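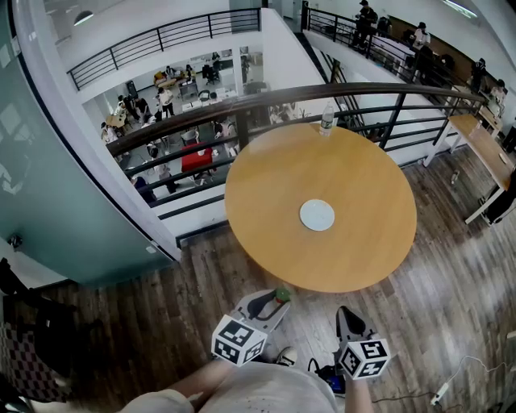

Totier Dewan, Workspace Editor

Clearing the floor by a mezzanine table takes 15 minutes, 2 of them spent wondering who owns the cable.

Start low. Pick up anything small, including whatever has rolled under the desk. Coil the black cable in wide loops and tie it once. Leave the power strip plugged in until you know what it feeds, then run its white cord along the wall side of your chair, away from feet.

Next, the round table. Move the water bottle in from the railing, as there are people downstairs with plans for the afternoon. Wipe the wood with a damp cloth, dry it, and push the chairs in.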